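4.3 Pre-grasp checks and support reasoning

The controller described in Section 4.2 receives a target block and a grasp pose and moves the arm until the fingers straddle the target. Earlier versions of Pludis closed the gripper at that point. In our February trials this caused a large share of the failures on stacked layouts, and most of those had nothing to do with the pose itself. The fingers were where the planner wanted them. The planner had picked a block that was holding up something else.

We therefore split the final approach into two stages. In the first stage the arm stops with the fingers open and the wrist camera takes one still. In the second stage a small module, which we call the support check, reads that still and returns one of three results: close, replan, or hold. The arm does not move while the check runs. A replan result sends the layout back to Zirkero, our task planner, with one or more added constraints of the form "A rests on B." A hold result stops the episode and is logged for a person to look at.

The support check works in three steps. It first segments the blocks using color and edge cues. Color alone is not enough, because the set includes two shades that lie close together under our lamp, a lemon yellow and a darker amber. We separate these with a hue threshold that is refitted at the start of each session. Next, the check fits a box to each segment and assigns it a pose class: flat, upright, or tilted. Last, it builds a contact graph. Two blocks that share a boundary are joined by an edge, and the edge is marked as a support edge if one of them is tilted and its raised end lies over the top face of the other.

Shared boundaries need some care. Blocks placed end to end have a long common edge in the picture but neither carries the other. We treat a boundary as side contact when the two long axes agree within a fixed angle and the seam is close to perpendicular to both. Figure 5 contains both kinds of contact and was one of the stills we used most often when tuning the rules.
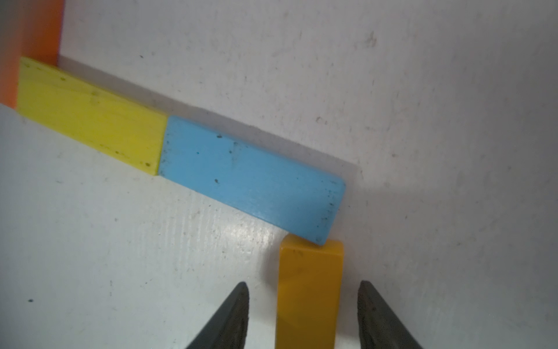
Figure 5. Wrist camera view at the pre-grasp stop. The fingers are open on either side of the upright amber block, which supports the right end of the blue block. The yellow and blue blocks meet end to end along the base of the wall.

For this layout the planner had asked for the amber block. It was a reasonable request as far as the grasp score goes: the block stands upright, there is room for a finger on each side, and the top face is well lit. The contact graph tells a different story. The blue block is classed as tilted and its raised end overlaps the amber top face, so the pair gets a support edge. The blue and yellow pair gets side contact only. The check returns replan, and Zirkero receives a single constraint, that blue must be moved before amber.

Three properties of the still are worth noting for readers who plan to run the check on their own setup.

The lower part of the amber block is out of view. Our box fit needs at least the top face and part of one side face, and it makes no claim about the height of a block whose base it cannot see. Height is taken from the block model when the color match is confident. When it is not, the block is marked as unknown height and the planner may not use it as a placement target.

The work surface is slightly glossy. A patch of glare below the blue block was at first segmented as a separate white object, and the contact graph then had a fifth node with no sensible pose. We now discard any segment whose saturation falls below a floor value and whose outline has no straight edge longer than a finger width. This rule also removes most of the dust specks and scuffs, though a size filter would have done that part by itself.

A block may be visible only as a strip. The orange block at the upper left is cut off on two sides and looks slightly blurred. Such a block is kept in the graph as a node, but it cannot take part in a support edge in either role. We considered dropping partial blocks altogether. We kept them because the planner uses them as obstacles when it routes the arm.

We ran the support check on 1292 stored stills. The labels were made by Clodagh Hegarty and Jacobus Nkuna, who worked separately and then settled the cases where they differed. Of these stills, 279 contained at least one true support edge. The check missed 23 of them. In most of the misses the tilt was small and the supporting block was hidden by the one lying on it, so that there was very little of the top face left to match. We did not try to fix these with a lower tilt threshold. A lower threshold turned a good number of flat blocks near the wall into tilted ones, and the planner then spent its time moving blocks that carried no load.

The wall is a problem of its own. A block lying along the crease between surface and wall often throws a band of soft shadow on the wall behind it, and the edge detector can take the top of that band for the top of the block. The fitted box is then too deep. We correct for this by comparing the fitted depth with the block model and trimming the side that faces the wall. The correction is crude, and it fails if the camera is rolled far enough that the crease runs steeply across the view. Mazurek, the calibration tool shipped with Pludis, reports the roll angle at each stop, and the check returns hold when the angle is past the limit set in the configuration file.

The thresholds named in this section are listed with their default values in Appendix B. All of them can be changed at run time except the hue boundary, which requires a new session.

Reader comments (3)

tmk_arm: Does the check run again after the replan, or only once per target? I read 4.2 twice and couldn't find it.

Clodagh Hegarty (author): Once per stop. If the new plan leads to another stop, it runs again there. We will make that clear in the next version.

dval: The saturation floor throws out my pale gray blocks. Had to turn it off and use only the outline rule.

Contact: Javaston editorial office | Copyright the authors, 25 March 2023 | Back to top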